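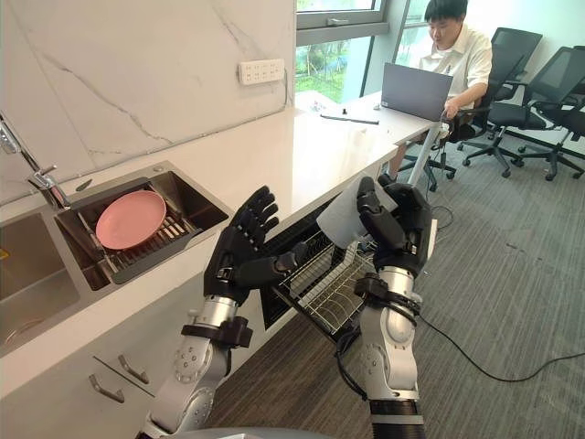

Food facility registration: does a rented kitchen change anything?

Firngate Small Business Help > Labels and Licensing
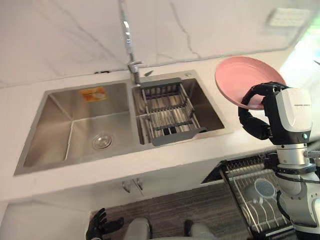
Posted by Melati Lumenta on April 13, 2022

I make a bottled chili sauce under the name Wuisan. So far it has all been done in my house and sold in Petesmont. In May I want to move to a rented kitchen and sell wholesale to 7 shops, two of them out of state. Do I have to register with the FDA, or is the county permit enough? The county office told me to ask the FDA.

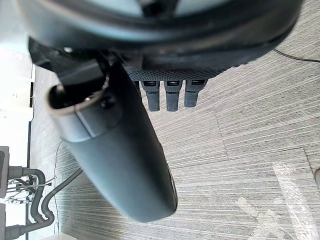
Three short gray prongs below a dark housing

Unditz
4 replies on this board

Just get the county permit. I never registered anything and it was fine.

Nadhirah Tjoa
102 replies on this board

I would not go by the answer above. A private residence is not a "facility" under the federal rule, so you didn't need to register while you worked at home. A rented commercial kitchen is different. If most of your sales are wholesale, the retail exemption won't cover you either. Registration is free and done online — ignore the companies that charge for it.

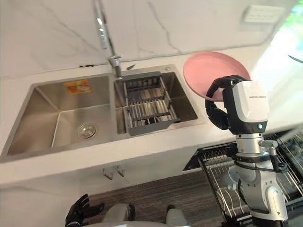 Bottled sauce may also count as an acidified food, and that has its own filing, so get the pH tested before you sign a lease. The county permit is separate and you still need it. Ask them about sinks too. A two-bowl sink like the one in the photo, with a dish rack in the narrower side, is a common home setup, but many counties want three compartments in a commercial kitchen. Mine took 8 weeks to approve the plans.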